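House magazine

A house magazine, also called a company magazine, staff magazine or works magazine, is a periodical put out by a business or other body for its own staff, its customers or both. It is usually given away. It differs from a trade magazine, which covers a whole line of work and is most often run by a publisher, and from a newsletter, which is shorter and may be no more than a folded sheet. The borders between the three are loose, and many titles have moved from one group to another over the years.

Most house magazines come out monthly, every two months or quarterly. The cost is nearly always met from the budget of the personnel or publicity department, although some titles carry paid notices from suppliers.

Names

Older British titles often took the name of the firm and added a word such as Gazette, Record, News or Mirror. Others used a word from the trade itself, so that a foundry might have The Ladle and a shipping line The Log. From the 1960s onwards shorter names became common, and a number of firms dropped the word "magazine" altogether. A title is sometimes chosen by a staff competition. The Cernby Record, the works magazine of a pottery, kept its name through 4 changes of owner, and the masthead was redrawn only once.

History

Factory and railway magazines spread in the nineteenth century, when cheaper paper and faster presses brought small print runs within reach of large employers. Early examples were often written by the staff themselves and sold for a penny. They held sports results, verse, obituaries and long accounts of outings. Management paid little attention to some of them and closely watched others.

Between the wars the form became more settled. Larger firms took on a full-time editor, often someone from a local newspaper, and photographs replaced engraved blocks. Portraits of long-serving employees became a fixed feature. Paper rationing in wartime cut the number of pages, and a good many titles were reduced to a single sheet or stopped.

Colour came in slowly. For many years it was kept for the cover, with the inside pages in black and one other ink. Full colour throughout became normal once the price of colour separation fell, and by then the typical issue had taken on the look of a newsstand magazine, with pictures set among columns of close type.

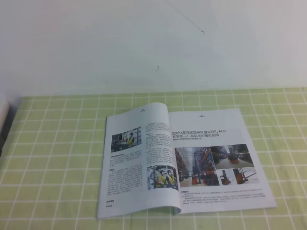
Contents

The contents vary with the size of the body and with its reasons for publishing. A staff title usually has a message from a senior manager near the front, followed by news from each site. Retirements, weddings, long-service awards and deaths are listed towards the back. In between come one or two longer articles on a new building, a contract or a piece of machinery. Photographs of people at their work are common in manufacturing and transport, and the subjects tend to be shown in the clothing the job calls for, such as overalls, hard hats or a safety vest.

A customer title gives more room to products and to the uses made of them. It may also carry matter with no link to the firm, such as recipes, travel articles or a crossword. Lumex, a maker of lamps and fittings, ran a gardening column in its customer magazine for many years. It drew more letters than the rest of the issue put together and was later issued as a separate booklet.

Letters pages are less common in staff titles than might be expected. Where they exist, they are generally answered by a named manager, and editors have differed over whether unsigned letters should be printed. The usual practice is to print them if the editor knows who wrote them.

Children's pages, once a regular part of works magazines, have mostly gone. Cartoons have lasted better. Some firms had a cartoonist on the shop floor whose strip ran for decades, and collections of these have been reprinted by local history societies.

Editing and production

In a small firm the editor usually has another job and puts the magazine together from whatever is sent in. Larger firms may have a small office for the purpose or may hand the work to an outside agency. In the second case the agency supplies writers, photographers and designers, and the firm approves the pages before printing.

Approval is often the slowest stage. An article on a contract may have to be read by the sales department, the legal department and the customer. Editors' handbooks advise leaving at least 2 weeks for it. Isamu Higuchi, who edited the staff magazine of the Dursun shipping group and later wrote a short guide for beginners, advised sending out only the text at first and holding back the pictures until the words were settled. In his view a page seen with its pictures invited comments on everything at once.

Photographs come from three main sources: a hired photographer, the staff, and stock libraries. Staff pictures are cheaper and are often liked better by readers, but they bring problems of permission, and pictures taken on site may have to be checked for safety faults before they can be used. A missing pair of gloves or an unguarded blade is enough to keep a picture out.

Format

The common sizes in Britain are A4 and A5. The page count is almost always a multiple of four, as each sheet folded once gives four pages. Thin issues are held together with two wire staples through the fold, a method known as saddle stitching. It is cheap and quick, and the finished copy can be pressed fairly flat when open. Thicker issues are glued along a square spine, which leaves room for a title to be printed there but makes the pages near the spine harder to read.

Paper is chosen by weight and by finish. Gloss-coated paper gives strong colour and is favoured where there are many photographs. Uncoated paper is easier to write on and reflects less light. Some titles use both, with a coated cover around uncoated pages. Very light papers save on postage but let the print on the other side show through.
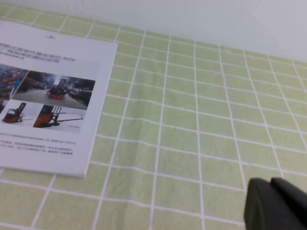 Distribution

Staff copies are handed out at the workplace, left in canteens and rest rooms, or posted to employees' homes. Posting costs more, but it means the magazine is seen by families, and firms have at times treated this as the main point of publishing it. Pensioners are usually kept on the mailing list. For some of them the magazine is the only regular contact with a former employer, and editors report that late issues bring more telephone calls from pensioners than from current staff.

Firms with sites in several countries may issue the same magazine in more than one language. The translated text seldom fills the same space as the original. English set from German tends to come out shorter, and Chinese shorter still, so the designer has either to leave slack in the layout or to redraw it for each edition. The Rostow engineering company at one time printed in 7 languages from a single set of colour pictures, changing only the black plate that carried the words. This meant that no lettering could be placed in colour anywhere in the issue, headings included.
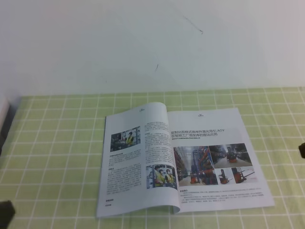

Readership

Readership is hard to measure. Free copies are picked up and put down, and a copy left in a rest room may be read by many people or by none. Surveys are usually sent out with an issue and returned by those who already read it, so the results lean in the magazine's favour. Some firms have instead printed a small prize puzzle on an inside page and counted the entries.

Where questions have been asked about single articles, news of people known to the reader comes first and messages from management come near the bottom. Articles on pay and pensions are read closely when they appear. Long technical articles have a small but steady following.

Readers commonly look through an issue more than once, the first time quickly and often from the back. A single copy may also stay in use for months in a waiting room or kitchen.

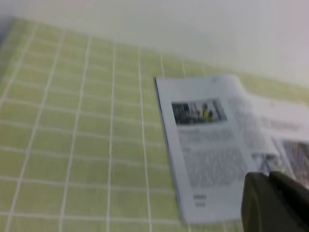 Design for casual reading has become a subject in its own right. Editors assume that a copy will seldom be held squarely in front of the reader, and that it may be glanced at from the side while something else is going on. A magazine left open on a tablecloth, lying at a slant as the one shown does, has to make sense from an odd angle, and its white glossy pages may catch the light from a window or a lamp. For this reason headings are kept large, and captions are placed close to their pictures. Small white lettering over a photograph is generally avoided.

Decline and online editions

Many printed titles closed or moved online as firms took up internal websites and email. The change was quickest in offices, where everyone had a screen, and slower in factories, depots and hospitals, where many people did not. Some employers that had given up print later brought it back in a smaller form, often as a yearly or half-yearly issue. A January review of the past year is a common pattern.

Online editions at first copied the printed page. Later ones broke the issue into separate articles posted as they were ready, and with that the idea of a numbered issue began to fade. Some archivists have noted that these articles are easily lost when a website is replaced, whereas a run of printed copies tends to survive in someone's cupboard.

Collections

House magazines were long thought of as throwaway matter, and few libraries set out to keep them. Surviving runs are mostly in company archives, county record offices and private hands. They are used by family historians for their staff lists and portraits, and by labour historians for their pictures of workshops and tools. A complete run of 100 issues or more is unusual, and the early numbers are the ones most often missing.

See also

Trade magazine
Newsletter
Customer publishing
Saddle stitching
Works outing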